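How to Wash a Down Comforter Without Ruining Your Week

Check the tag first. If it says dry clean only, you can stop reading and go feel superior to the rest of us.

Measure next. A queen comforter needs a big front loader. The kind with a post in the middle will chew the stitching, and you will find feathers until February. I take mine to the laundromat on Bastos Street and bring a book.

Sew up any small holes before you go. Use half the soap you think you need, then a bit less. Cold water, gentle cycle, two extra rinses.
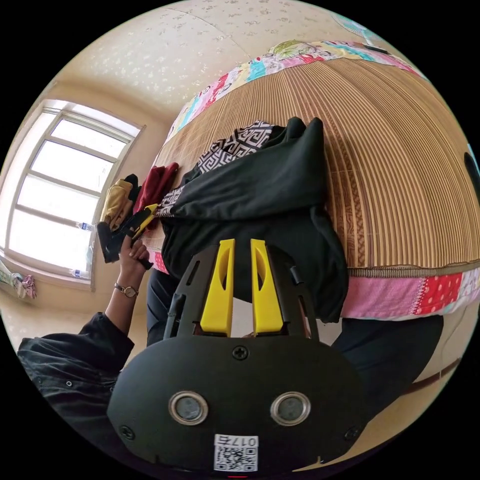
The bed, which is where all of this is supposed to end up.

Drying is the long part. Set the heat to low and throw in 3 clean tennis balls. Every 38 minutes, pull the comforter out, shake it hard and break up the clumps with your fingers. Mine took four rounds. My neighbor Ivone Quintana swears by two, and her comforter smells like a pond.

It is done when you can't feel any cool or heavy spots in the corners. Then give it one more round anyway — the corners lie.

Hang it over a door overnight before you put the cover back on. For the cover, see my other page, and bring patience.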